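**Vomberg opens its home-task teaching kit to outside teams**

Well, it's April and we finally get to talk about this one! I'm Endang Liem, I look after remote teaching at Vomberg, and starting this month our Nugroho kit is open to any lab or shop that wants to teach a robot chores by steering it from a desk.

If you haven't met Nugroho yet, you hold a pair of hand controllers, you do the job the way you'd do it at home, and the robot's arms follow along while the software saves every move. We began with real arms in our Rosthorpe workshop, and a lot of people asked for a way to practice before they touched the hardware. So we built Arnitz, a set of simulated rooms that runs on an ordinary gaming computer (mine sits under my desk and hums all day). 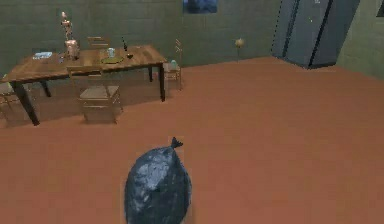

Trash pickup is the job I always hand to a new operator first. You drive up, reach down, close on the bag and lift, and I promise your first few tries will be clumsy. Mine sure were! In the Arnitz dining room I tell people to go for the twisted knot on top of the black bag, with its two little points, and to come in over the open floor so they stay well clear of the chairs. Once that feels easy, we move on to the table, where a slim dark bottle and a small cup ask for a much lighter touch.

The first release comes with 18 rooms and 1000 saved demonstrations, all steered by people, fumbles included. I fought to keep the fumbles in, because a run where somebody misses, backs off and grabs again is gold for training.

A Nugroho starter kit costs $2993 and includes two hand controllers, the Arnitz rooms and 3 months of help from my team. Already have controllers? Write to us anyway, we've got most of the common ones working and I'd love to hear about the odd ones.

Demo sessions run at Rosthorpe every afternoon at 2, and you can also join remotely and steer from your own desk. Ask for Endang at the Vomberg front desk.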